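Print
E-mail

Right, a few thoughts on the new Kullance figures, split over several posts as I can never keep these short. Put the kettle on!

Grolten have finally shown painted samples for the second wave, and the one I'm happiest about is Mughal, the old lantern keeper from Hultutano. I've wanted her on my shelf ever since I finished the game – all 30 chapters, and then straight back to the start.

She comes with 2 faces, one stern and one laughing, plus the lantern and a folded cloak. Zarmeena Minhas did the sculpt, and you can tell from the hands, which are always lovely on her work. Orders open in June.
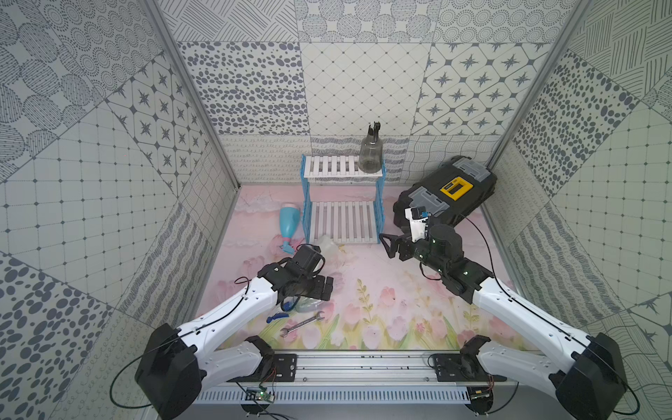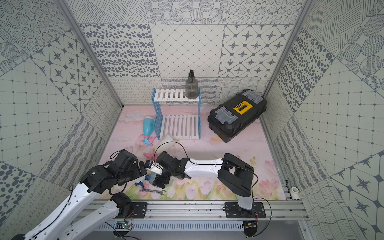
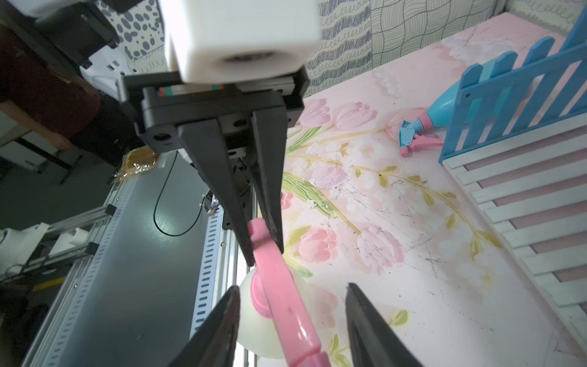
Mughal's base is the bit I keep going back to, a little patch of marsh with reeds you can plug in wherever you fancy. I'm hoping to build her a proper backdrop to go with it, and I do like the thought of something as cheerful as the pink tulips and soft clouds on that floor, with patterned squares up the walls behind her like the ones in the second picture. She spends the whole game in the dark, poor love, so she's due some colour.

Darmawan Khoo asked me whether the first wave is coming back as well. Only the ferryman so far, I'm afraid, and he's limited to 1,169 pieces, so do be quick if you missed him (I did, and I'm still cross with myself).

I'd have liked the fox too – 13 of you have now written to tell me the same, and I'm passing every message on to Grolten.

I'll post about the boxes once I've seen them. The first wave had such nice ones that I still haven't flattened mine.

Print
E-mail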